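Home | Getting Started | Guides | Parts List | Recording | Training | Forum

Recording cup demonstrations with a hand-held gripper

By Lorna MacAulay
Wed 18 July

If you have been following the Fimby guides in order, you should by now have a gripper that opens and closes smoothly, a camera that holds its focus, and a computer with more free disk space than you think you need. This page covers the part I like best and that most people rush, which is sitting down at a table and recording the examples your model is going to learn from.

I'm going to use cups as the task all the way through. They are cheap, they come in plenty of shapes, and a policy that can pick up one cup and set it down near another has learned quite a lot about approach angles and how wide to open. When we started at Lultdale we went straight for folding towels, and I would gently suggest you don't do that.

Before you sit down

Clear the working area and decide where it ends. I put a bit of masking tape at the two far corners, outside the camera's view, so I know how far I can wander with an object before the starting positions stop making sense. Then pick your cups. For a first set I like one that is plain and smooth and one that tapers, and they can both be white if that's what you have in the cupboard. Matching colors make the job harder for the model, and it is better to find that out in your first week than after you've recorded everything with a bright red mug.

Next, look at your light. A single window gives you lovely pictures at ten in the morning and something else entirely at four. You do want some change in the lighting across the whole set, but you want it spread out evenly. If all your left-hand starts were recorded in the morning and all your right-hand starts after lunch, the model may well pick up on the light instead of the cup. I lost a good part of June to exactly this, and I'm still a little sore about it.

Last of all, wipe the lens. Do it every time you sit down, even if you wiped it an hour ago!

Calibrating the fingers

Open the gripper all the way and hold it for a slow count of 2. Close it all the way with nothing in between and hold again. The Mendov recorder uses those two positions as the ends of its scale, and everything it writes for finger width later on is measured against them. If you skip this and start recording with a cup already in the fingers, your widths will be off for the whole session, and the files will look perfectly fine until you try to train on them.

Repeat the open and close whenever you take the gripper apart, swap a pad, or tighten a screw. It takes a moment and I have never regretted doing it.

Recording one example

Start with the gripper up and away from the table, fingers open, with the cup somewhere in view. Press record, wait a beat, then begin to move. Go toward the cup in one easy motion, at the sort of speed you'd use to pass a full drink to a friend. Try not to stop and think halfway. If you have to think, think before you press record – the pauses end up in the data, and a model trained on a lot of hesitation will hover above the cup as if it has forgotten why it came.

When the fingers are on either side of the cup, close until the pads are pressed against it and then stop squeezing. This is the bit beginners overdo. Paper cups crumple, and a crumpled cup is a different object from the one you started with, so put it aside and get a fresh one. With a stiffer cup you can get away with a firmer grip, but I would still keep your hand light so that your habits are the same for both.

Once you have hold of it, lift, carry, lower, open, and back away. Keep recording until the fingers are well clear. People love to hit stop the instant the cup touches down, and then the model never learns to let go and leave.

Keep your own hand where it belongs, on the gripper. Your fingertips will creep into the edge of the picture now and then and that's fine in small amounts. What you mustn't do is reach in with your other hand to steady a cup in the middle of an example.

How many, and how varied

For a single cup and a single table, 40 good examples will give you something that moves sensibly, and it's worth training on those before you go further. You'll learn more from watching that first clumsy policy than from anything I can write here. Our full Hosseinzadeh set has 3000 examples in it, and I promise we did not record them all in one go.

Between examples, change one or two things. Slide the cup a hand's width over, turn it, or bring the gripper in from the other side. Put a second cup behind the first so that part of it is hidden, which happens all the time in a real kitchen. I try to stop after 14 examples and stand up, walk about, and shake out my wrist. Tired hands make lazy, identical paths, and you don't notice it happening.

What to keep and what to throw out

Keep an example if the cup ended up where you meant it to go, even if the path was a bit wobbly. Keep the ones where you missed slightly, opened, and tried again, as long as you got there in the end – those recoveries are worth a great deal. Throw out anything where you dropped the cup and stopped recording, where the tracking jumped, or where you changed your mind about the task partway through.

Label as you go. A short note such as "plain cup, second cup behind, left start" is plenty. I used to tell myself I'd write the labels up on Friday, and you can guess how well that went.

When you've got your first batch, copy it to a second drive and move on to the Training guide.
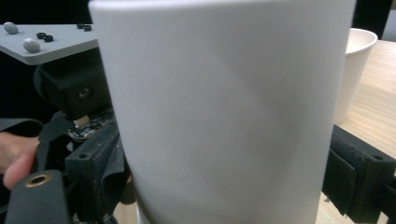
Pads closed on a smooth white cylinder, with a paper cup standing behind it on the table.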